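Clendby Rack Set
README, last changed Aug 28, 2025
Kept by Annick Sutherland. Second reader: I-hsuan Pan.

Read this before you download anything

This is a small set of recordings of a two-armed robot being worked by remote control. A person moved a pair of hand-held controllers, the arms followed, and we saved what the cameras and the joints reported. There are 87 recordings. We trained on 70 of them and kept the rest back for checking.

We are putting it out because two groups asked for it. We don't think it is a very good set, and we would like you to know why before you spend a week on it.

What the task is

Small household items go into or come out of a dish rack with thin upright rods. The written instruction is one line long and is stored with each recording. Typical lines are "take the tape out of the rack" and "move the tape to the other end". The operator chose which arm to use, and was free to use both.

We picked a rack on the grounds that rods are awkward. Fingers catch on them, items tip between them, and a grasp that works on a flat table often fails. That was the theory. In practice our operators learned within an afternoon to come in from above, and after that most of the recordings look alike. If you were hoping for a wide range of ways to deal with rods, you will find two.

What was recorded

Each recording folder holds:

head: video from the camera above the table
wrist_left, wrist_right: video from each arm
joints: joint positions for both arms, 50 readings a second
grip: how far each gripper is open
line: the written instruction
note: whatever the operator typed afterwards, often nothing

The recording software is Nomix, used as it came. The controllers talk to the arms through a bridge we wrote ourselves called Celturus. It drops a reading now and then. Gaps are left as gaps and we have not filled them in. An earlier version of this set did fill them in, and the result was a model that moved beautifully and missed everything. 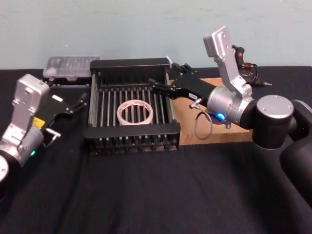

Head view, tape item. Both grippers at the rack, neither touching the roll.

The left and right labels follow the head view, so "left" means the arm that comes in from the left of the picture. Three people have already got this the wrong way round, one of them me.

The wall and the black cloth are the same in every recording. We did this to keep things simple and now regret it. A model trained on the 70 scored well on the held-out recordings and then lost its way when we swapped the cloth for a bare table top. Treat any high score on this set as a score on this set.

How good are the demonstrations?

Mixed. There were two operators. One had months of practice on the arms and the other had a morning. We asked both to work at a pace they found comfortable, and you can tell them apart from the speed alone. A model can too, which is a nuisance: it may pick up whose style to copy from the first second of movement and ignore the item altogether. The operator is marked A or B in the index so that you can split on it. Please do.

"Success" in the index means the operator said it went well. I-hsuan went back through the head videos and disagreed in several places, mostly where an item ended up leaning on a rod and the operator called that placed. Her marks are in a second column. I would use hers. We did not go back and record those again, as we wanted the set to show what people do with the controls, bad endings included.

Hesitation is left in. Operators stop and hover, particularly when lining up the fingers by eye without any sense of touch. Cutting the pauses out is tempting and plenty of people do it. We tried both ways and saw no clear gain from either, but we ran each only once, so don't quote us.

Remote control or by hand?

We get asked why we didn't guide the arms by hand, as the Liepiņa recordings did. The short answer is that your own arms get into the video. The longer answer is that we did try it, in October of the year before, and the movement was smoother and the grasps were better. I still suspect that for a task this small, pushing the arm about by hand teaches it more per minute. What you lose is the clean camera view. We haven't measured the trade properly and I would be wary of anyone who says they have settled it from one table.

Known faults

Joint times and video times drift apart on longer recordings. Line them up yourself using the first gripper movement.
The grip value for the right arm never quite reaches zero, even when fully shut.
Some instruction lines have spelling mistakes. Left alone on purpose.
Wrist video is dark whenever the gripper is low in the rack.

What not to use it for

Please don't use it to claim that a robot can load a dishwasher. No plates, no water and no kitchen were involved. It is also too small to compare learning methods with any confidence, whatever the bars on the chart look like. It is fine for testing that your loading code works, and for trying out ideas on what to do with uneven operators.

Terms and contact

Free to use and change, with a mention of Clendby. If you find a fault that isn't listed, write to Annick with the recording number and the time in the video. Reports that say only "training failed" will be believed but can't be acted on.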